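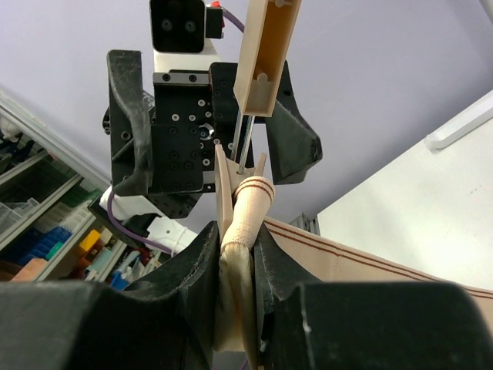
Beige fabric with two thin reddish-brown stripes near the top end.

Monday, March 15, 2021

Dye bench again. Kettle on at nine, and I've finally got the madder going, which I've been promising Anca since October! She left me the ground root in a jam jar with no weight on the label (thank you, Anca), so I tipped the lot onto the scales and wrote it on the lid for next time.

The plan was to see if our tap water is what keeps dragging the reds towards brown. Sebastian M. swears it's the iron. Sebastian O. swears it's me letting the pot get too hot. Two Sebastians, two theories, and I've got to eat lunch with both of them.

So, two pots. Pot A is tap, pot B is the bottled stuff. Same alum mordant in each, 8 g, same wool from the Rusu cone, skeins wound last week and scoured on Friday. 2000 ml of water in each pot. I brought them up slowly and held them at 49 degrees, or tried to. The Groline hotplate has a mind of its own and pot A crept over twice while I was on the phone to Grirer about the late mordant order. I've marked both times on the chart so Sebastian O. can have his moment.

First dips came out after an hour. A is a brick colour, quite nice really, the sort of thing you'd happily have as a scarf. B is redder and a bit thin. I'd have said B was the winner but then I carried them both over to the window and went off the idea. Put them back in for another hour and will leave them to cool in the pots overnight. Do NOT tip them out, Radu, they are not dirty water.
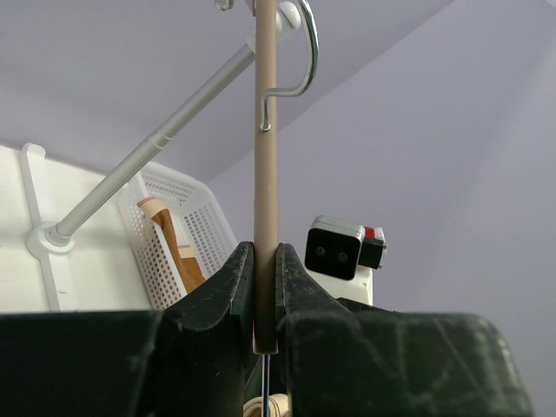
2 min read

Afternoon was mostly notes and washing up. Kamonchanok came by with her cutch samples and we laid them out on kitchen roll next to my madder ones from the autumn. Her cutch on cotton is lovely, so even, and mine looks like somebody spilt tea on it. She does a long soak in the mordant, two nights, and I've been doing one because I'm impatient. Going to try two nights on the next batch and see (cotton only, the wool seems happy as it is).

We also had a go at the Predance swatch book, the one with the pages stuck together. Got 9 of the swatches free with a palette knife. The madder ones have faded far less than the weld, apart from one that's gone a sort of salmon pink, and I'd love to know what they did to it.

To do tomorrow: lift skeins, rinse till clear, dry out of the sun. Ask Anca where the root came from and if there's more. Chase Grirer again. New thermometer, the glass one is reading two degrees under the other and I don't know which to believe.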